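**Trade Finance Notes – 2022-09-03**

The Heketti export credit desk has revised its terms for open account sales, and members who ship on 60-day or longer invoices should review their cover before the next renewal. The desk received 3,023 applications under the old terms and approved 1,743 of them.
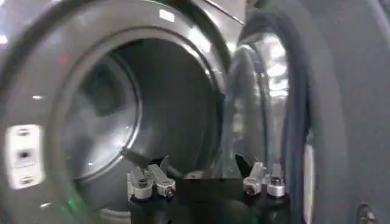

Most refusals came down to incomplete buyer records. Under the revised terms, an exporter must submit the buyer's latest accounts, a signed sales contract and a payment history covering at least six shipments. 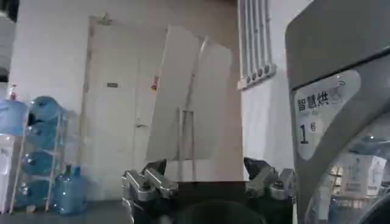
Policies issued before May remain on their original wording until they expire. Claims on those policies should still go to the Trokstead office – not to the new online portal, which accepts only policies written on the revised form.

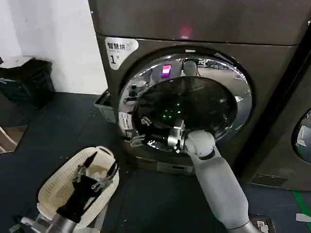 Elaheh Ahmadpour writes that the payment history rule will be hard on firms entering a new market, and asks whether shipments to a buyer's parent company may be counted. The desk has confirmed that they may, provided the parent guarantees the invoice in writing.

Premiums are unchanged for buyers in the two lowest risk bands. Cover for the Hostov corridor is now limited to eight months from the date of shipment, and extensions must be requested before the invoice falls due.

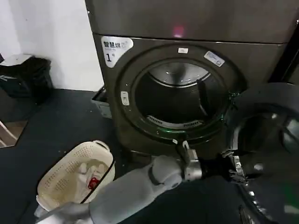

Urban

Members with questions about existing cover should quote their policy number in all letters and include a copy of the most recent endorsement.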